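Who gets to want a park

I went to the third "visioning evening" for the Lerent rail yard on Thursday, and I came home with a tote bag, two pens and a bad mood. I've had a few days to let the mood settle and it hasn't, so I'm writing it down.

For anyone who hasn't been following along: the rail yard is the long strip of gravel and sumac between the back of Woo Street and the creek. Trains stopped using it before I moved here. Kids cut through it to get to the bus, people walk dogs in it, and there's a man who has kept tomatoes going against the old loading dock for as long as I've lived on this side of town. The city wants to turn it into a park, with a path, a lawn, some kind of plaza and a footbridge over the creek to Linside. I'd like a park. I want to get that out of the way, because the last time I wrote about this I got several messages asking me why I hate trees.

What I have doubts about is the asking.

The consultants are called Clesia. They ran all three evenings, and they are very pleasant people who are very good at markers. When you walk in you get a sheet of green dots and a sheet of red dots, and there are boards up on easels with pictures of other parks on them. You put green dots on what you like and red dots on what you don't. Then you sit down in small groups, a facilitator writes down your "big ideas," and at the end someone from each table stands up and reads them out. Everybody claps. The boards go into a van.
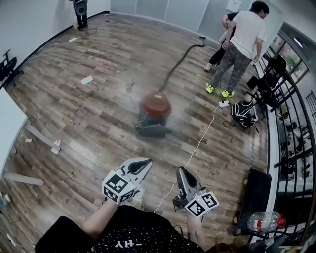 The flyer in my mailbox last month says the process has gathered 3,324 comments. It says so in very large type. I've been trying to figure out what counts as one comment, and I asked at the sign-in desk, and I asked again at my table. The answer I got was that it includes "all forms of engagement." So, dots. I used twelve dots on Thursday, which I only know because the sheet comes with twelve. If each of those is a comment then I am a one-woman public groundswell, and so is the guy next to me who gave all his green ones to a picture of a splash pad in a city neither of us has been to.

You can do this math yourself. There were maybe sixty chairs in the room, and a lot of them had coats on them. It doesn't take much of a crowd to get into the thousands if the crowd has stickers.

Does it matter? I keep going back and forth. A neighbor told me I was being picky, and that a big number helps the city get grant money. That may be true. But the number is also going to be used on us. When somebody stands up next year and says they never wanted the lawn where the loading dock is, the answer will be that 3,324 comments went into this plan. I've sat through enough council meetings to hear it coming.

The boards bother me too. Every one of them showed something built. There was a board for seating, a board for play, a board for "gathering," and one for the bridge that had four different bridges on it. There was no board for leaving the sumac alone. There was no board for a water spigot near the dock, which is the only thing I have heard anybody who uses the place ask for. I wrote SPIGOT on an index card and my facilitator put it under "Amenities (Other)," and when our table's ideas were read out it had turned into "opportunities for water."

I don't think she was being sneaky. I think that's what happens to a spigot when it goes through a process.

Annick Zacharias was at my table, and she was the best part of the night. She has lived on Woo Street for longer than most of the street has had curbs, and she wanted to know who was going to mow. She asked it three different ways. The lawn on the drawing is enormous, and the parks department already can't keep up with the triangle by the post office, where the grass was up to my shins in September. The facilitator said maintenance would be addressed in a later phase. Annick asked what phase. The facilitator said that was a great question and wrote "maintenance!" on the paper with an exclamation point.

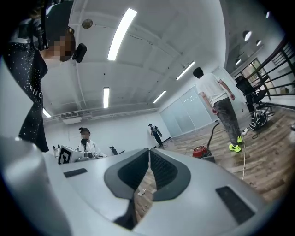

So I went looking for the phases. The summary on the city's page is 5 pages long, and one and a half of those are photographs of people holding markers. Phase one is listening. Phase two is "refining the vision." Phase three is design, and after that there's an arrow that runs off to the right and doesn't have a word on it. I looked for a budget. There's a line saying the consultant work is funded, and a line saying that construction funding is "being identified." For mowing, trash pickup, lights, or somebody to unlock a restroom in the morning, I couldn't find a line at all.

The one hard figure about people is that the park will serve 4,000 residents within a ten-minute walk. I live within a ten-minute walk. So I tried it, from my front steps, at a normal speed, and I got to the fence in eight minutes. Fine. Then I tried it from the apartments on the Linside bank, and I had to go all the way down to the road bridge and back up, and it was a good half hour with one crossing I wouldn't want to do with a stroller. Those apartments are shaded in on the map. They only make sense on the map if the footbridge gets built, and the footbridge is marked "potential future connection" in the key, in gray, in the smallest type on the page.

I'd love to be told I've read it wrong. I wrote to the project address over the weekend and got an automatic reply thanking me for my input, which I suppose makes 3,325.

There's a version of this that I would trust more, and it's cheaper. Go stand in the yard at seven-thirty in the morning when people are cutting through to the bus, and ask them where they're going. Go at six in the evening and ask the dog people. Talk to the tomato man, who as far as I can tell hasn't been invited to anything, and who knows where the water sits after a storm better than any drawing I've seen. Knock on doors in Linside. If you got to 400 real conversations that way I'd take it over all the dots in the van, and I'd be happy to see that number in large type.

I did say some of this to one of the Clesia people while we were stacking chairs. He was nice about it. He said intercept surveys were something they had proposed and that it came down to scope. I asked whose scope, and he gave me the tote bag.

To be fair to them, a couple of things did change between the second evening and the third. The path has moved back from the creek edge, which a lot of people wanted. The plaza has shrunk some. And there's now a note about keeping the existing trees along the north fence "where feasible," which is more than we had, although I've learned to get nervous around "where feasible." The trees on the school lot were feasible right up until the morning they weren't.

The draft plan is supposed to go up on the library bulletin board before it goes to council, and there will be a comment box next to it. I'm going to put the spigot in again. Annick says she's going to put in the mowing. If you live over in Linside and nobody has talked to you about a bridge, I'd like to hear from you, either in the comments or at the library, where I am most mornings until they need the table back.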